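Roswitha Trummer
@roswitha_kitchen

Thread. I am finally changing my dry food cupboard to glass jars and I want to write down what I learned, maybe it helps somebody with a small kitchen. 1/

My cupboard is 60 cm wide and has three shelves. Before, everything stood in paper bags with a rubber band. Lentils, rice, two kinds of oats, and flour that fell on my head each time I wanted the salt. 2/

In July I found moths in the oats. I will not describe it. I threw away almost the whole middle shelf and washed the wood with vinegar, and after this I decided that the paper bags must go. 3/

First I bought round jars, because they were cheap. This was a mistake. Round jars leave a gap between each other, and in a small cupboard you lose one jar in every row. I gave them to Carleen Pryor downstairs and she uses them for buttons. 4/

Now I have jars with a squarish body and rounded corners. They stand side by side like books. The glass is thick, so they are heavier than I expected, but I like this weight. 5/

The part I want to talk about most is the neck. I tried a black collar around it, square outside and with a round hole in the middle. The thread of the glass stays free inside the hole, and I can look straight down to the bottom. 6/ 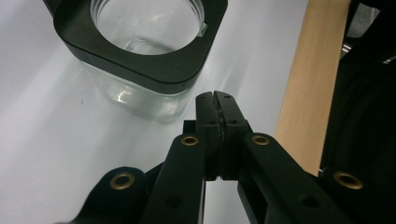 Photo: Roswitha Trummer

Matt black on clear glass is a strong contrast. My husband says it looks like a perfume shop. I think it looks tidy. In the back of a dark cupboard I am less sure, so please wait for the end of the thread. 7/

How I wash them: warm water, a little washing-up liquid, and a bottle brush. An old toothbrush for the threads. Flour dust sits in there and becomes like glue when it meets water. Do the threads first and the inside after. 8/

Then I put them upside down on a cotton towel for one night. Please do not skip the night. I filled one jar with sugar after only an hour and on Sunday I had to break the sugar with a knife. 9/

Before filling I also go with one finger around the rim, slowly. If there is a chip, I don't use the jar for food. It can still hold clothes pegs. 10/

For filling I make a funnel from baking paper. Noelia Benítez wrote to me that a cut yoghurt pot is better, and for rice she is right. For flour the paper is still better, you can shake it. 11/

Labels. I tried stickers on the front and they came off crooked after the second wash. Now I write with a white pencil for glass, low on the side, where my hand doesn't touch it. The name of the food and the month I opened the packet, nothing more. 12/

One thing I did wrong with the labels: I wrote "flour" on two jars and did not write which flour. We had a very heavy birthday cake. 13/

The order in the cupboard now: breakfast things on the low shelf, rice and pasta in the middle, baking on top. The daily things are in front and the spare packets lie behind in a shoebox. The shoebox is ugly but the door is closed, so who cares. 14/

Somebody asked what it costs. I paid 77 euros for all the jars together, without the round ones. It is not little money. If you eat a lot of pickles, wash the pickle jars first and see how far you come. 15/

Another question was about the smell. A jar that had curry powder inside still smells after washing. I leave a spoon of baking soda in it for 3 days with the lid on, then wash again. It helps with curry. With cumin it helped only a bit. 16/

So, the collar in daily life. Good: my hands are often a little wet and I can hold the jar by it. Not so good: crumbs go in the small space between collar and glass, so I take it off every second week and wipe there. 17/

For the moment I keep the collars only on the jars that stand on the worktop, where I see them. In the cupboard the jars go without. 18/

Chanida Ratanaporn asked if I would do the spice drawer in the same way. Yes, but after the holidays. I have 30 little bags in there and I am afraid of some of them. 19/

If you know a good way to keep brown sugar soft in a glass jar, please write it below. I tried a piece of bread and it went green. 20/20

2023-12-14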